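"I wanted a place where people stay after they finish the coffee"

Ainhoa Ortuño opened Wumness, her board game café, in November, in a street where two other cafés had closed before. When I came on Friday at four in the afternoon, almost every chair was taken, and she was explaining the rules of a card game to a father and his daughter.

"Most people are not afraid of games, they are afraid of rules," she told me when she finally could sit down. "So I learn the rules for them. It is the biggest part of my work, bigger than the coffee."

Before this she worked for many years in the office of Brannigan, a company that rents storage rooms. She says she was not unhappy there, only that the days were very similar. Her own collection of games was kept in one of those storage rooms, and when she made a list of it she found 1,316 titles. Today the café has 1,576, and she is not sure that she wants more.

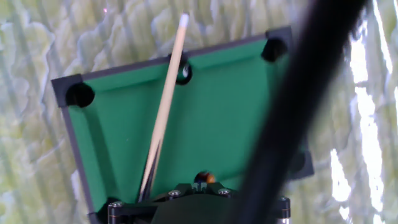
I asked her which games the guests choose most. She laughed. "The ones they had as children. I can recommend something beautiful and new, and they say thank you, and then they take the old one." Her own favorite is Skukilis, a tile game for 2 to 4 players, which she learned from a neighbor. She has played it every week since and still loses often.

The money is a more difficult subject. Guests pay for the table by the hour and the drinks are extra. In the first weeks some people left angry when they heard this. "I understand them. In a normal café you can sit with one tea until the evening. But I have the same rent as a normal café."

She tried for a short time to work with Asemia, a booking service, but she went back to the telephone and a paper notebook. She likes to hear the voice of the person who is coming.

At six she had to stop our conversation, because a group of eight had arrived without a reservation. She was already moving the tables together.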